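3.2. Distribución del lastre y escora inicial

La segunda serie de ensayos se dedicó a la pregunta que más nos atraía desde el principio: cuánto cambia el comportamiento de un velero costero de desplazamiento medio cuando parte del lastre sube del bulbo a la sentina. El casco de partida fue el Adumden, una carena de quilla larga partida y timón con skeg que el astillero Flanagan construyó en pequeña serie y que conserva una estabilidad de formas estupenda. Se ensayó a escala en el canal de Sorkutcombe, con 56 pasadas válidas repartidas entre tres condiciones de carga.

Los resultados de la condición B nos sorprendieron muy gratamente. Con una quinta parte del lastre desplazada a la sentina, el período de balance se alargó y el movimiento se volvió mucho más amable, mientras que la pérdida de brazo adrizante a 20 grados de escora quedó dentro de la incertidumbre de la balanza. Para una tripulación reducida que pasa la noche navegando de ceñida, esa suavidad vale mucho. La condición C, con dos quintas partes desplazadas, ya penaliza con claridad el ángulo de estabilidad nula y no la recomendamos para navegación abierta.
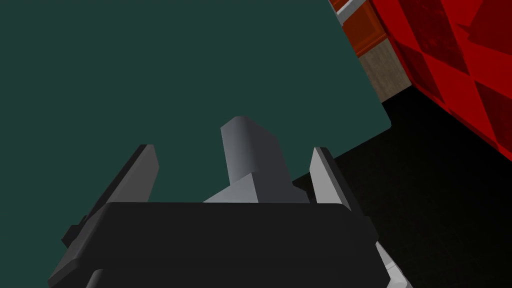
3.3. Resistencia añadida en olas

Para las olas de proa se empleó un espectro de mar corta, parecido al que se levanta en la barra de Fladadbridge cuando la marea vacía contra el viento. Es un mar incómodo, muy conocido por los navegantes de la zona, y justamente por eso resulta tan útil: castiga las proas llenas y premia los extremos ligeros. El Adumden tiene la caja de cadenas muy adelantada, de modo que trasladar la cadena al pie del palo permitió reducir el radio de giro en cabeceo sin tocar el desplazamiento total, fijado en 3,000 kg a escala real.

La mejora fue mayor de lo que esperábamos. En la banda de encuentro más desfavorable, la resistencia añadida bajó hasta un 20 % respecto a la condición de referencia, y el casco dejó de clavar la proa en la tercera ola de cada grupo. Repetimos las pasadas con el modelo invertido de banda para descartar una asimetría del carro y la curva salió casi calcada. ¡Pocas veces una modificación tan barata da una respuesta tan limpia!

Figura 4.
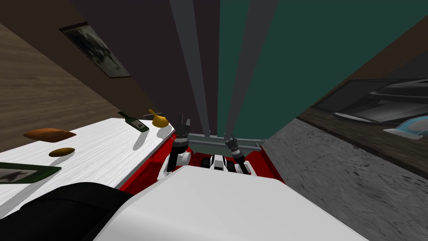 3.4. Superficie vélica y equilibrio del timón

Queda el asunto del timón. El plano vélico original sitúa el centro de esfuerzo bastante a popa, y los propietarios que respondieron a nuestro cuestionario (82 en total) coinciden en que el barco se vuelve ardiente en cuanto refresca. La mayoría lo corrige rizando pronto la mayor, lo cual funciona bien, aunque deja el barco corto de potencia para remontar la ola.

Probamos en el programa de predicción de velocidad una alternativa con la mayor algo más corta de pujamen y un foque de solape moderado. El ángulo de timón necesario para mantener el rumbo se redujo en todas las intensidades de viento calculadas, y con rachas duras la diferencia se nota todavía más. También cambia el reparto de cargas en la jarcia: el estay de proa trabaja con mayor tensión, el foque embolsa menos y el barco ciñe un poco mejor.
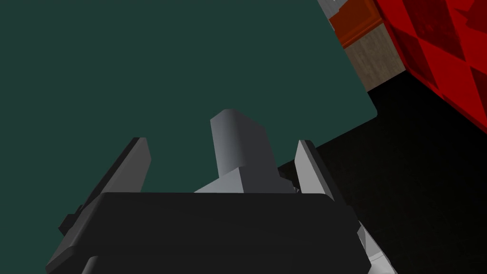 Conviene recordar que el programa trata la aguja del timón como rígida y no contempla la holgura que aparece con los años en los cojinetes del skeg. En barcos con muchas temporadas a cuestas cabe esperar una respuesta algo más vaga en la caña, sobre todo con mar de aleta. Aun así, la tendencia es tan marcada que nos anima a proponer el nuevo plano vélico como primera opción para las unidades que tengan pendiente renovar velas.

La combinación de los dos cambios, lastre en condición B y cadena retrasada, se ensayó únicamente en aguas tranquilas. El asiento longitudinal aumentó ligeramente por la popa, sin llegar a sumergir el espejo, y la resistencia al avance apenas se movió por debajo de la velocidad de casco. Las pasadas en olas con esta configuración están previstas para marzo, en el mismo canal y con el mismo modelo, al que se le montará un skeg nuevo con el perfil ligeramente engrosado.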